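Two grippers, one door

September 2018

I finally got both grippers running in the simulator and I have been grinning at my monitor all week! The plan was simple: same arm, same house, same door, swap only the hand on the end. On one side the Gralik, a plain parallel gripper with short fingers. On the other the Skullo, which has longer, softer fingers and costs a good deal more.

I gave each of them 300 tries at the door handle, from random starting poses. The Gralik got hold of it 193 times. The Skullo did better on the straight approaches (those long fingers forgive a lot) but kept bumping the door when it came in at a slant, and I ended up liking the stubby one more than I expected to.

The controller took most of my evenings. I started with the Fullell defaults, which shook like mad near the handle, and after 3 rewrites of the gains the wrist settles nicely. My log file is nearly 1558 lines long and most of it is me muttering about wrist angles.

What I love is the wrist camera view. You get the tilt, the glare, the arm blocking half the room, all the stuff a tidy overhead camera hides from you.
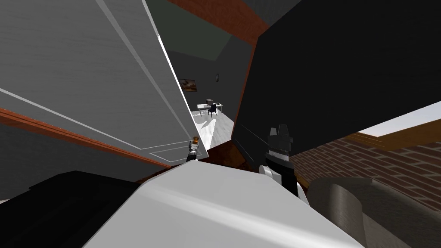

Wrist view in the simulator, with the black gripper up by the open door.

Next I want to try a second camera mounted higher up, and then the drawer test I've been putting off since March. If you have tuned a Fullell for doors, please send me your gains!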